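The Hurndale Portable Harmonium

We use cookies to remember what is in your basket and to see which pages people read. By carrying on you agree to this. Accept | Manage settings

If you have ever sung with a harmonium beside you, you'll know how it seems to breathe along with the voice, and how hard it is to go back to practising with a little electronic drone afterwards. The Hurndale is the one we suggest to singers buying their first proper instrument, and to a fair few who already own a big one and are tired of carrying it up the stairs to rehearsal!

It has two sets of reeds, bass and male, and the pair together give a round, rather mellow sound that sits under a voice without pushing it about. The bellows are hand-pumped from the back and fold in several pleats, so a light push goes a long way (lovely for slow devotional songs, where you want to hold a note and forget your left hand altogether). There are drone stops along the front, and a coupler, which you can leave off until your fingers have settled in.

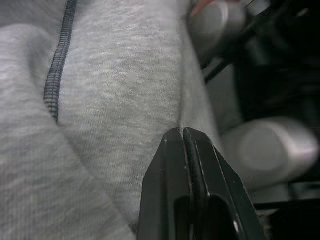 Soft grey fleece, close up.

Each Hurndale is tuned by ear and then checked again in our Ivenville workshop, where we let it stand for a while before the last going-over. Reeds do shift a little when they travel, and we would much sooner find the wandering one ourselves than have you find it halfway through a bhajan. Standard tuning is A440, but if you play with older instruments that sit a shade lower, do ring us before you order and we'll talk it through.

The Hurndale comes with a Lévesque padded bag with a shoulder strap, and a small booklet of first exercises written out in both sargam and staff notation. You can add the Judus folding stand for £100 if you prefer to play from a chair, and plenty of people do, knees being what they are. The stand goes up and down with one knob and has never given us any bother.

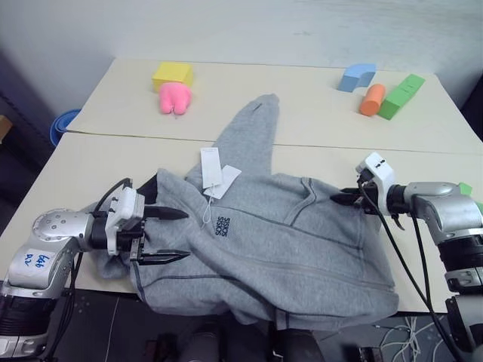 Thảo Phí wrote to us in May to say that the lowest octave was fuller than she had dared hope for in a small box, though she found the bass drone too strong for her quieter songs and now keeps it half closed. We think that's very sensible, and have tried it ourselves since.

Price: £400, with bag and booklet
Reeds: two sets, bass and male
Guarantee: 2 years on reeds and bellows

Please keep the instrument away from radiators and sunny windowsills, and close the bellows and fasten the catches when you've finished for the evening. If a key starts to stick, leave the screws alone and send us a message first.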